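Community > Take Part > Open Calls > Robotics Open Day

About Us Programs Visit Take Part Contact

Call for Participants: Nirano Robotics Open Day at Celcombe

The Celcombe Center for Applied Robotics invites members of the public to take part in its August open day. The Center is seeking 20 adult participants to work alongside staff during live demonstrations of the Nirano project, which studies how a robot arm can learn ordinary kitchen tasks such as clearing a counter, filling a sink and putting dishes away. No technical background is required.

Demonstrations are held at a play kitchen fitted with a sink, a stove and a range of toy foods and dishes. Each participant will be assigned to one session of 45 minutes. During the session, participants will set out the items, give short spoken or written instructions for the arm, and record whether each task was completed as requested.

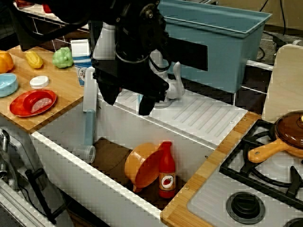 Celcombe Bulletin – Issue 45, p. 20

Participants will also be asked to guide the arm by hand controls for a short period under the direction of a staff member. Typical tasks include lifting a sauce bottle out of the sink, setting a bowl upright and moving food from a plate to a pan. Some attempts will not succeed. These are recorded in the same way as the others, and participants are not graded on their performance.

The open day will also be attended by visitors, who may watch from the Stelmakh Gallery. The Center expects almost 200 visitors over the course of the day. Participants should therefore be comfortable working in front of an audience and, where they are willing, answering simple questions about what they are doing.

Who may apply

Applicants must be 18 or older and able to follow spoken safety instructions in English. The Center particularly welcomes applications from people who cook regularly at home, from people who have limited use of one hand, and from residents of the Flerkby district. Current employees of the Center are not eligible.

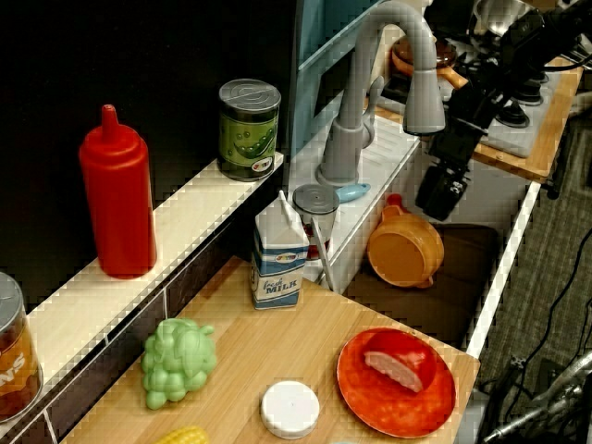 Applicants who wear loose sleeves or long jewelry will be asked to secure or remove them before entering the demonstration area. Closed-toe shoes are required. A step-free entrance is available on the Flerkby side of the building, and seating can be provided at the controls on request.

Participants will receive a meal voucher and reimbursement of local travel costs. Sessions begin at 10 a.m. and the last session ends at 4 p.m. Please arrive in time to sign the consent form and attend the safety briefing.

How to apply

Application forms are available at the Celcombe front desk. Please state your preferred session time and any access needs – a second choice of time is helpful. Places are assigned by the Center in July, and all applicants will be notified by mail. Those who are not selected may ask to be placed on the waiting list.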